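Grimcombe Stone Names – README

Version of 8 September 2019
Maintained by Tahira Marwat

What is in this collection

Grimcombe is a word list of trade names for decorative stone, as they are used by sellers, stonemasons and people who renovate old houses. It has 305 entries. Each entry gives one name, its spelling variants, the colour words that sellers use with it, and a short note about where I found it.

I started the list because the same stone is sold under different names in different shops, and the same name can mean two stones which do not look alike. "Marble" is the worst case. In many catalogues it is used for any stone with veins that takes a polish, also when a geologist would call it limestone or serpentine. I keep the seller's word in the name field and I do not correct it.

Dark brown marble with thin white and pale grey veins, on a countertop.

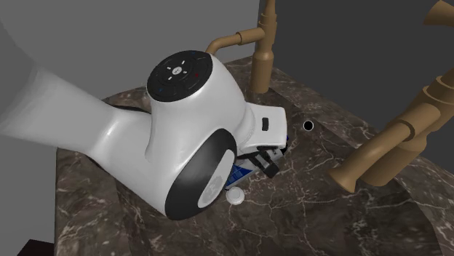
Fig. 1. Dark brown countertop with white and pale grey veining (rendered).

Files

names.csv – the main table, one name per line
variants.csv – other spellings, linked by the entry number
sources.txt – catalogues and price lists I have read
notes/ – longer remarks, in plain text

All files are in UTF-8. Please check this before you open them in a spreadsheet program, or names such as Říha will be damaged. Říha is the catalogue from which most of the brown and grey names come.

Colour words

The colour field is copied from the source and then brought to one spelling (grey, not gray). A stone can have up to three colour words, with the main colour first. "Taupe" was difficult for me. Some sellers use it for a brown and some for a grey, so I left it as it is and marked those entries with a T.
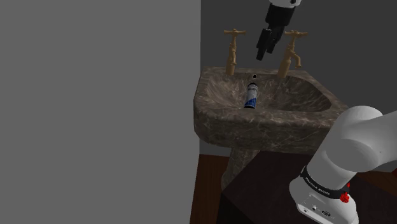 Veins have their own field. It says if they are lighter or darker than the ground, and nothing more. I tried to record the width also, but the two price lists from Prurninitz and Nakemora measure it in different ways and I gave up on this.

Known problems

– Entries from Nakemora have no year.
– Two names in variants.csv point to the same entry by mistake. I will repair it in December.
– Polished and honed finishes are not separated.

Use

You may copy and change the list freely, please only keep my name with it. Corrections are welcome, best with the name of the catalogue and the page.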